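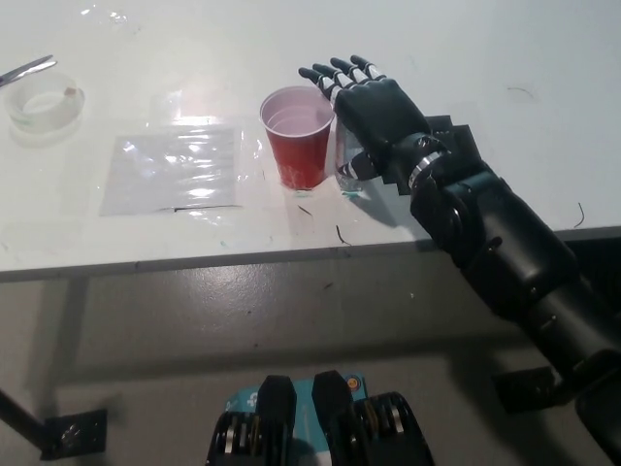 August, Tolora bench notes, 16:00 or a little after

Picking up where I left off before lunch, which was with film on my sleeves and nothing wrapped. The Velum film is lovely stuff once it is lying down, but getting it to lie down is another matter (static, mostly, and me being impatient). Joon-young suggested cutting the sheets well oversize and trimming them later, and I must say it has made the afternoon a good deal more cheerful.

The question for this week is still the cup covers for the Siriwardena tasting. We want a clear lid of film over a filled cup that can be carried across a room without slopping, and that a guest can peel off without a wrestling match. Red plastic cups for the trials, because we have a whole sleeve of them and the white inside makes the level easy to see. Plain water in them for now - it looks pink in there, which fooled me for a moment when I came back with my tea.

Cut 11 covers so far. The thin film clings well but creases as soon as you look at it, and the stiffer clear sheet sits flat and then springs up at the rim. I am leaning towards the thin one with a short tab of tape folded over on itself as a pull. Clear tape is fine, though I do wish the end were easier to find! Fold the end under when you finish, please, whoever you are.

Fill level: 200 ml seems sensible. Any more and the film touches the water when it sags and then you have drips down the side.

The tabletop wants a proper wipe before we do the good set. It is smudgy and there are little dark wiry scraps on it that will get stuck under the film if we let them.

Still to do: ask Asport whether the next roll can come narrower, sharpen or replace the scissors (they drag on the thin film), try a double layer.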